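Pase Grullo para centros educativos

El Pase Grullo es la modalidad de acceso anual que el Acuario Muvadska pone a disposición de colegios, institutos y academias. Se emite a nombre del centro y permite la entrada de un grupo por visita, siempre con reserva previa. El precio es de 146 euros por curso escolar, impuestos incluidos.

El pase comprende:
Acceso a las salas de exposición permanente y al túnel oceánico
Una sesión en el aula Pattinasarany, con una duración de casi dos horas
Cuaderno de actividades en formato digital
Entrada gratuita para 2 docentes por grupo

La edad mínima de los participantes es de 9 años. Los grupos de menor edad pueden solicitar el programa de iniciación, que se contrata por separado y no da derecho a la sesión en el aula.

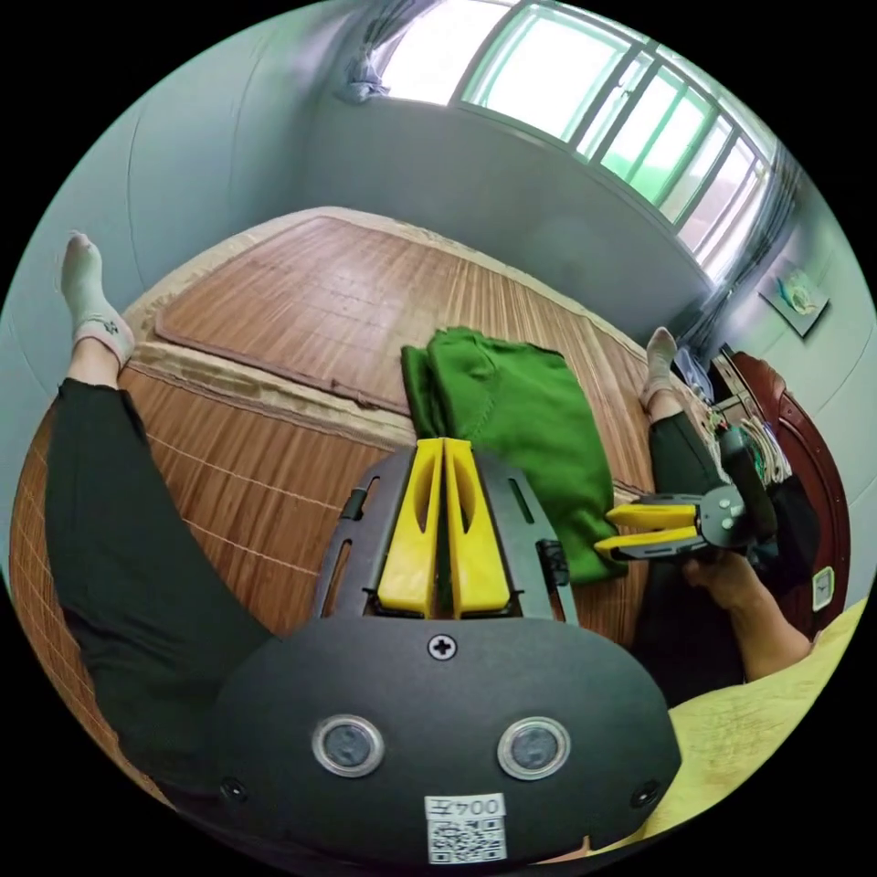
Pinza de mano con dos dedos amarillos, junto a un artículo verde doblado.

Las reservas se tramitan a través de la plataforma Plodeck, indicando el número de pase, el curso y las necesidades de accesibilidad del grupo. La solicitud no se considera firme hasta la recepción del correo de confirmación. Los cambios de fecha están sujetos a disponibilidad – en el mes de mayo, la demanda obliga a limitar las modificaciones a una por centro.

El pase no es transferible a otras entidades ni acumulable a otras promociones. En caso de pérdida, el centro titular deberá solicitar un duplicado por escrito. El acuario se reserva el derecho de denegar la entrada a los grupos que se presenten sin el número suficiente de acompañantes.

Responsable del programa: Cyrill Rüegg, Departamento de Educación.
Condiciones vigentes desde diciembre de 2022.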